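Skedano - le rayon petit-déjeuner et goûter, fiche de données

Skedano rassemble des photos de rayons d'épicerie et les notes qui vont avec : marque, type d'emballage, mentions lisibles. Version du 23 février 2025.
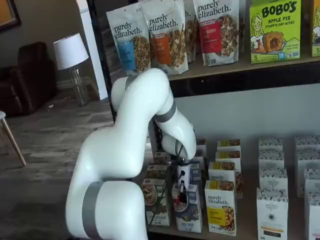
Contenu

1000 photos, 20 catégories de produits. Le petit-déjeuner est de loin notre préférée ! Les sachets de granola purely elizabeth. se distinguent par la couleur de l'étiquette (bleue, orange, rouge) et leur fenêtre laisse voir les pépites - un régal à annoter. Les boîtes vertes BOBO'S, avec leurs APPLE PIE STUFF'D OAT BITES, se repèrent de loin.

Règles de saisie

marque : recopier telle qu'imprimée, point final et apostrophe compris
niveau : haut ou bas
emballage : sachet debout, boîte, autre
texte_partiel : oui si un mot est masqué ; on note « BERRY » et on ne devine jamais le reste

Limites connues

Les produits rangés en file les uns derrière les autres restent difficiles à séparer. 15 photos attendent encore une relecture. Les prix ne sont pas relevés.

Contact

Annotation : Maham Mughal. Format et scripts : Hammad Mughal. Les corrections sont vraiment bienvenues, même pour une seule étiquette - prochaine version en juillet, avec le rayon des thés !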